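Plosell Support » Tickets » Print Server and Labelling

Print this page | E-mail this ticket

Label printer skips every second label after firmware update
Status: Resolved
Opened by: Hanane Bennani
Site: Kerekes
Product: Brindance label module, Remon driver package

Problem reported
Since the October firmware update, the desktop label printer at the packing bench feeds one blank label after each printed one. Jobs sent from the Brindance module and from the driver test page behave the same way. The printer does not report an error. The status light stays green.

Steps already tried by the customer
- Power cycle, 2 times.
- New roll of the same stock.
- Print head and roller cleaned with isopropyl wipes.
- Driver removed and reinstalled.

Work surface, plain section with blue tape:
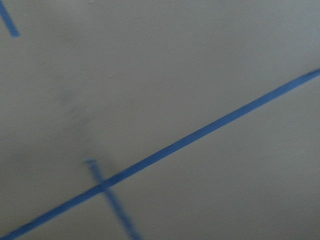 Attachment 1. Grey surface, diagonal tape line.

Support, first reply
Please print the configuration label (hold Feed until the light flashes, then release) and send us the values for media type, label length and gap sensor. Confirm the label height set in the driver.

Customer reply
Media type: continuous. Label length: 300. Gap sensor: off. Driver height is set to 76 mm, which matches the stock. Before the update the media type was set to gap. I did not change it.

Support, second reply
The update resets media type to continuous on units with older saved profiles. With the sensor off, the printer advances by its stored length and ignores the gap between labels. Please do the following:
1. Open Remon driver properties, Stock tab.
2. Set media type to "Labels with gaps".
3. Untick "Use printer settings".
4. Run sensor calibration. The printer will feed around 7 labels.
5. Save the profile to the printer, then restart the spooler.
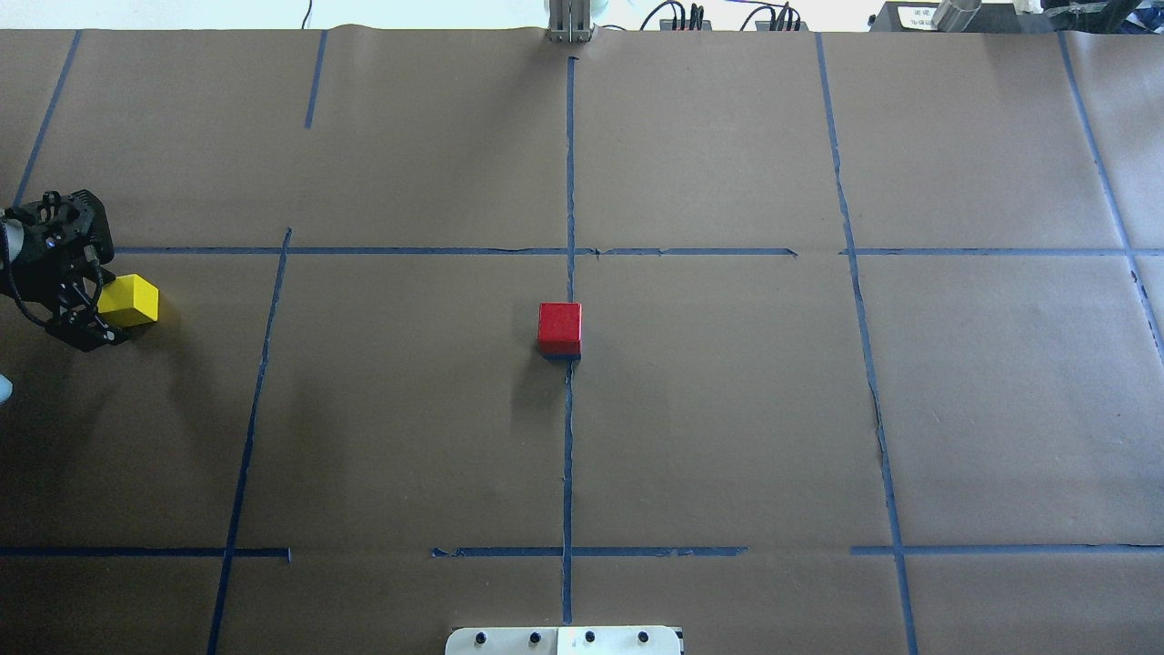

Attachment 2. Brown paper with tape grid, red and yellow cubes.

Customer reply
Calibration completed. Test page is correct. The first job from Brindance still gave one blank, the rest were fine.

Support, third reply
The blank came from a job queued under the old profile. Clear the queue before reprinting. If the media type reverts after a power cycle, reopen this ticket and attach a new configuration label.

Customer reply
Queue cleared. Printer was left off over Sunday and kept its settings. Please close.

Ticket closed by support.

Was this ticket helpful? Yes (7) No (2)
Comments: 0 | Share: 2

This site uses cookies to keep you signed in. Accept | Cookie settings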